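データ集めの日記 十日目

十二月に入ってから、一日の大半を同じ動作の繰り返しに使っている。
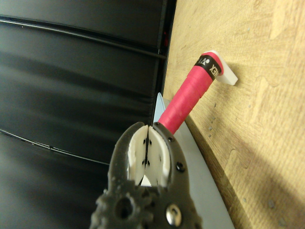 目標は2000件と決まっている。誰が決めたのか、議事メモを三回読み返したがわからなかった。Husero の資料に「2000件あれば十分」と書いてあって、それがそのままこちらの計画書に写っている。何に対して十分なのかは書いていない。把持だけなのか、掴んで引くところまでなのか、物が替わっても通用するという意味なのか。先週それを質問したら、返ってきたのは同じ資料の別のページだった。

今日(2018年12月4日)の終わりで累計326件。朝の計画では今週中に400件なので、数字だけ見れば遅れてはいない。ただ、この326件の中身について、私はあまり自信がない。

今週の対象はピンク色の柄である。テープを巻いた丸い柄が木の面から斜めに突き出ていて、それを二本の指で挟む。人間なら考えもしない動作だが、手首のカメラの映像だけを頼りに操縦すると案外うまくいかない。指と柄が重なって見えたところから先は、奥行きがほとんど勘になる。午前中は近づきすぎて指先で柄を押してしまうことが続き、そのたびに最初の姿勢に戻した。

問題は、その押してしまった回をどう扱うかだ。手順書では「失敗は破棄」となっている。破棄すればきれいな例だけが残る。しかし私の手つきがきれいになったのは三日目あたりからで、それは私が学習したのであって、機械のほうはまだ何も学習していない。うまい人のうまい軌跡ばかり見せられた機械が、少しずれた位置から始めたときにどうするのか。ずれた例を捨てているのだから、知りようがないと思う。そう書いて送ったら「量で解決する見込み」と返ってきた。見込み、という言葉は便利だ。

自分で集めたものを自分で疑うのは気分のいい仕事ではない。昼に初日の分を何本か見返した。ひどい。柄の手前で三秒ほど固まっている。あれは私が隣の机の電話に気を取られていた時間で、把持とは何の関係もない。それでも記録の上では「接近中の停止」であり、成功の印がついている。機械はあの三秒をまじめに真似するかもしれない。電話の鳴らない部屋で、柄の前で律儀に止まるロボット。想像して少し笑ったが、直すのは結局こちらである。初日の分は全部見直しの箱に入れた。件数からはまだ引いていない。引くと叱られそうなので、明日の朝に言う。

午後は Lovumau の新しい記録ソフトに切り替えた。画面は前より見やすい。ボタンも大きい。けれど開始を押してから記録が始まるまでに一拍あって、最初の動きが欠けることがある。前の版ではなかった。問い合わせの窓口に書いたら自動返信が来て、そこに「お客様の操作データは製品の改善に活用されます」とあった。ここでもデータか、と思う。私が開始ボタンを押しそこねる様子も、どこかで何かの例として数えられているのだろうか。

作業そのものについての覚え書き。

柄の下の端を狙うと指が入りやすいが、ここばかり挟んでいると例が偏る。明日は黒い帯に近いほうも混ぜる。帯の上は見た目が変わるので、ピンクだけを手がかりに覚えられるのを多少は防げるかもしれない。防げるという根拠はない。

左側の黒い張り地は照明を拾って光る。午後になると映り方が変わるので、午前の例と午後の例は別の束にした。手順書にはそんな指示はないが、あとで混ぜるのは簡単で、分けるのは難しい。

開始姿勢をもっと散らすこと。初期値に戻すボタンが楽すぎて、ほとんどの回が同じ場所から始まっている。これは完全に私の怠慢。

夕方の打ち合わせで、Slanina の案件では同じやり方で成功率が大きく上がったという話が出た。何回試したうちの何回か、と聞いたが、担当が違うのでわからないという。では対象物は集めたときと同じ物だったのか。それもわからない。わからないことが二つ重なった成功率を、どうして全員がうなずきながら聞けるのか不思議である。私もその場では黙ってうなずいていたので、人のことは言えない。

悪口ばかりになったので公平に書いておくと、春に比べればずっとましにはなっている。3月に Jadach の装置を使ったときは、記録の時刻と映像の時刻が合っておらず、一週間分が丸ごと使えなかった。今回は少なくとも、手が動いたときに映像の手も動いている。あの頃の自分にこれを見せたら喜んだと思う。期待の水準が低いだけかもしれないが。

それに、操縦が上手になるのは単純に面白い。午後の後半は指を開いたまま柄の角度に合わせて手首を傾け、そのまま寄せて閉じるまでを一息でできるようになった。調子に乗って続けているうちに、どの回もほとんど同じ軌跡になっていることに気づいた。人間の上達とデータの多様さは仲が悪い。わざと下手にやろうとすると今度は不自然な下手さになる。明日は誰か操縦に慣れていない人に2時間ほど席を替わってもらえないか頼むつもり。断られたら左手でやる。

評価用の物を別に取り分けておく件、まだ返事なし。同じ柄で練習して同じ柄で試験をするつもりなら、結果の数字はもう見なくてもだいたい想像がつく。もう一度だけ書いて送った。今度は短くした。

帰りがけに肩が痛い。椅子の高さを直すこと。予備のディスクの空きも確認。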